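Hundier two-arm kitchen kit, trial month: is it worth keeping?
Forum: Home & Small Workshop Robots > Kits and Services
Page 1 of 1

folke_d
Posted 2021-08-24

Hello all. I write from a rented flat where I have had the Hundier kit on trial for almost one month. I must decide soon if I keep it or send it back, and I would like the opinion of people who know other kits before I do. English is not my first language, so please ask if something is not clear.

What is in the kit: two light arms with clamp mounts, two grippers with two fingers each, a small camera for each wrist, one control box, cables, and a year of their software service. They sell it for table work and kitchen work. Sorting, putting away, stacking. No cooking, they are clear about that in the manual and I respect it.

The good things first. The mounting was easy. I needed one evening, and most of that evening was for the cables, which are stiff and want to go back to the shape they had in the box. The calibration is done with a printed card and it did not fail for me. The arms are quiet. My neighbour under me has not said anything, and she says something about everything.

The teaching is done by hand. You hold the arm, you do the movement, you press the pedal, and you repeat it. For plastic things I gave 30 repetitions and the result was good. For ceramic I gave many more, and I am still not at peace with it.

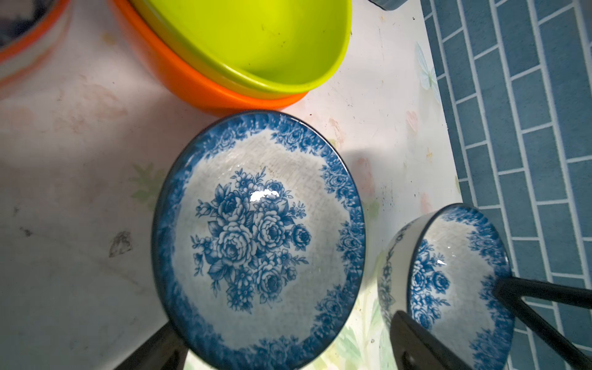
My problem is with the finger pads. The pads which come with the kit are a hard rubber, and on a glazed surface they have little grip unless you set the force rather high. If I set it high, I am afraid for the rim. If I set it low, the bowl turns in the fingers when the arm lifts. The software has a value called "hold margin" but the manual gives only one sentence to it, and this sentence says that the value should be suitable.

The second problem is the shine. When the lamp is above the table, glazed things give a bright spot to the wrist camera, and the estimate of the depth jumps. With a cloth over the lamp it is better, but I do not want to live with a cloth over the lamp.

The third problem is the service. I wrote to support under ticket 2917 and got a friendly answer which explained to me how to restart the control box. I had not asked this.

So my question is: does somebody have the kit for longer time, and does it become better with ceramic? Or should I look at Stemov?

Folke Dalen

bracket_and_pinion

I have had mine since last October. Short answer: yes, it gets better, but you will be buying pads. The stock ones are fine for cartons and plastic and poor for anything with a glaze. I changed to soft silicone ones from Kilitz and turned the force down by a third on the same day.

Hold margin is how much extra squeeze it adds when it thinks the thing is slipping. Leave it low with soft pads. With the hard pads there isn't a good value, so don't waste a weekend on it like I did.

kuroda_j

I do not agree fully with the post above. Soft pads help for the lifting, but they make the placing worse. The pad sticks a little at the opening of the fingers, and a light bowl is pulled to one side at the moment when you want it to stay. On a stack this matters. I have used the Stemov kit and the Hundier kit, both at home, and I went back to hard pads on the Hundier with a thin layer of textured tape.

About Stemov, because you asked. The arms are stronger and the joints have less play. The software is older in its manner. You do not teach by holding the arm, you teach with a second small arm, the leader, and this takes more room on the table. In a kitchen I found there was no good place to put it. For a bench I would choose Stemov. For a kitchen I would stay with Hundier.

Also I would ask how you grip the bowl. From the side across the whole width, or with one finger inside and one outside at the rim? The second way needs much less force.

Junpei Kuroda

folke_d

Thank you both. Junpei, I pinch at the rim for the small bowls, and for the large ones I wanted to use both arms, one from each side. With two arms the timing is not perfect. One arm arrives first and pushes, and the other one must follow. Do you use two arms for one object?

kuroda_j

No, never with this kit. The two arms do not share their forces. Each one thinks it is alone. It is written in the product page that they are "coordinated", but what is coordinated is the start and the stop. For a large bowl I let one arm keep the small things out of the way and the other one slide the bowl to the edge of the table, then take it there by the rim.

mossgreen

Sorry, but sliding crockery to the edge of a worktop with a robot is bad advice for a beginner. It needs only one missed stop. Put a folded tea towel under the work area and lift from there. The towel lets the finger get under the foot of the bowl, which is the real trouble on a hard surface.

On the main question I'm less kind than the others. The service costs 400 for the second year and I can't see what I would be paying for. The updates in my first year were two new menu colours and a fix for something that the earlier update had broken. If you are inside the trial month, send it back and wait for the next model.

bracket_and_pinion

That isn't quite fair. The update in spring made the camera exposure adjustable for each wrist, and this is just what the OP needs for his shiny bowls. Settings, Cameras, Exposure, change it from Auto to Fixed, and take it down until the bright spot stops spreading. You can leave your lamp alone.

The arms work without the service too. You lose the shared skills library and the phone help. Teaching and playback stay.

mossgreen

Is that written anywhere? Because the salesman told me the opposite.

bracket_and_pinion

Page 38 of the manual, under "End of subscription". I let mine end and it still runs.

mossgreen

Fine, then I take back half of it. I still say the price is too high for what you get.

pell_wright

Joining to say that I rented the Wunderlich single arm for a few weeks before I bought anything, and for putting away dishes I did not miss the second arm much. It is slower. But the pads are replaceable without tools, and support picked up the phone. If your main wish is a tidy kitchen and you don't enjoy the tuning, it may suit you better. I ended up with the Hundier in any case, as I do enjoy the tuning.

One tip on teaching: vary where you put the things. I made all my repetitions with the bowls in the same places and it learned my table by heart and very little about bowls. After that I moved them around, turned some on the side, put one inside another, and it went much better with fewer repetitions.

folke_d

This is very useful, thank you. I think I made the same mistake as pell_wright at the beginning. My first repetitions were too orderly.

I have now changed the exposure to Fixed. The depth is much calmer with the lamp on, so this part was my fault, or the fault of the manual, where I cannot find one word about it. I have also ordered the textured tape, because it is cheaper than the silicone pads and I can take it off again if I must return the kit. Junpei, which side of the finger do you cover? Only the flat inside, or also the tip?

kuroda_j

The flat inside and then one turn over the tip, but cut the tape so that there is no corner standing up. The corner catches on the rim. Change it when it becomes smooth. And do the calibration once more after the tape, the fingers are a little thicker and the closing width will be wrong otherwise.

mossgreen

And use the tea towel.

folke_d

I will use the tea towel. I have a few days left of the trial and will write here what I decide. If somebody has a better value for the hold margin with tape, please post it, I start now from the lowest one.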